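The long way around the kitchen counter

January is when I finally sit down with the notebook and add up what the house cost us last year. The kitchen came to 3,789 dollars, all in, and I have been staring at that number over my coffee ever since. I had promised everybody it would stay under three thousand (I even wrote it on the wall in pencil before we painted!), so I figured I'd better come clean in the newsletter.

The biggest piece was the countertop, and that one hurt. I drove out to the Barajas yard four times before I picked a slab, and every time I came home with another sample in my bag and another opinion. By the end there were little squares of stone and laminate on the windowsill, on top of the fridge and in the car. The total for the counter was 2,321 dollars with the cutting and the delivery, and I paid it with my eyes half shut.
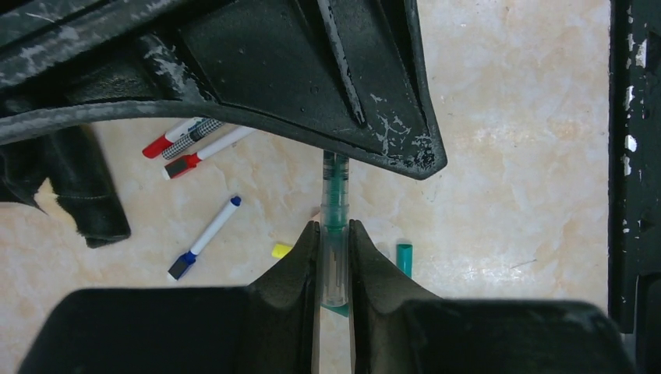
I went back and forth for weeks on light versus dark. Dark hides coffee rings, and I am a person who makes coffee rings. Light makes a small room feel bigger, and our kitchen in Zirkby gets sun for maybe an hour in winter, so light won. I've wiped it down more times this month than I wiped the old one in ten years, and I still think I chose right. Ask me again after tomato season.

Then there was the sealing. A couple of you wrote in to recommend Gritness, and I did try it, on the back of an offcut first like a sensible adult. Two thin coats, a night in between, windows open. My mistake was starting at nine in the evening, so I was up way past midnight waiting to close those windows and eating crackers in my coat. 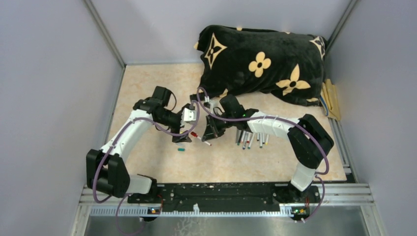

The shelves were supposed to be the easy part. I ordered brackets from Staltent, measured twice, drilled once and hit a pipe sleeve that isn't on any drawing we own. No leak, thank goodness, but I moved the whole row over by a hand's width and now the top shelf sits a little off center from the window. Guests don't see it. I see it every single morning.

What's left is the strip behind the stove and the cabinet door that swings open whenever a truck goes by. I've put aside 100 dollars for both and I already know it won't be enough. If you have a favorite cheap backsplash that isn't peel-and-stick, please write back and tell me, and send the name of the grout too. I'm hoping to get it done before the March letter.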